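Members' Forum > Policy and Standing Rules > Laundering of issued and personal garments
Thread opened 4/7/18

Bestholm_Office
Members are invited to comment on the draft revision of Standing Rule 3, which governs the washing of garments in the shared laundry at Bestholm. The present rule permits any wash temperature up to the maximum of the machines. The draft would limit all mixed loads to a cold cycle and would prohibit the tumble drying of printed garments. The laundry processed 1,568 loads in the last accounting year, and the office received 342 written complaints, most of them concerning cracked or faded prints. Comments will be accepted in this thread until it is closed by the office.

drivusier_textiles
Drivusier supplies the printed shirts sold in the front shop and wishes to place its care guidance on record. Our printed cotton shirts should be turned inside out, washed cold with like colors, and hung to dry. An iron should not touch the print directly. We support the draft as written.

northwing_resident
I must object to the draft in its present form. A cold cycle is not adequate for kitchen linens, and many residents place kitchen linens and clothing in the same load for reasons of cost. At 80 cents per cycle the charge is modest, but it doubles when a load must be divided. If the office wishes to protect prints, it should address prints and leave the remainder of the rule alone.

Bestholm_Office
The concern is noted. The draft applies to mixed loads only. A load made up entirely of linens may still be washed hot.

northwing_resident
With respect, that is the point I raised. The resident who now runs one mixed load would be required to run two.

quiet_hours
The previous poster is correct as to cost. I would add that two loads require two machine reservations, and the evening reservations are full by noon on most days. Has the office considered the effect of the draft on the reservation sheet?

ward_linen_retired
I managed a hospital linen service for many years and would offer the following.

Temperature is one cause of cracked prints, and in my experience it is a lesser one. Most of the damage I saw came from the dryer and from overfilled drums. A print that is folded against itself under heat will stick, and when it is pulled apart the surface lifts. I would keep the drying provision and withdraw the cold wash provision. I would also ask that the fill line be repainted on the drum doors, as it is no longer legible on the older machines.

drivusier_textiles
We accept that drying is the larger factor. We do not accept that washing temperature is of little consequence. Repeated hot washing dulls the lighter inks, and white outlines turn gray well before the cotton shows wear.

ward_linen_retired
Gray outlines are generally the result of washing pale prints with dark garments. Sorting would correct this at any temperature.

quiet_hours
Sorting also requires two loads.

eva_model_owner
May I ask that the final rule name the machines to which it applies? The two Eva units in the basement have no separate cold setting. The lowest position on the dial is marked "delicate," and the instruction card is missing. The Ševčík units upstairs are clearly marked.

Bestholm_Office
The office will obtain a replacement card for the Eva units. Until it is posted, the "delicate" position will be treated as cold for the purposes of the rule.

northwing_resident
I would support a revised draft containing the drying provision, the fill line and the new card. I remain opposed to any restriction on wash temperature and ask that my objection be recorded.

Bestholm_Office
The objection is recorded. A second draft will be posted before the November meeting, with the drying and temperature provisions set out separately so that members may vote on each. Members who wish to propose wording should do so in this thread.

drivusier_textiles
Drivusier proposes the following wording: "Printed garments shall be turned inside out before washing and shall be hung to dry." The words apply to dark shirts with multicolor prints as well as to pale ones.
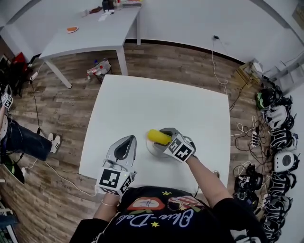

Black short-sleeved T-shirt with a multicolor print.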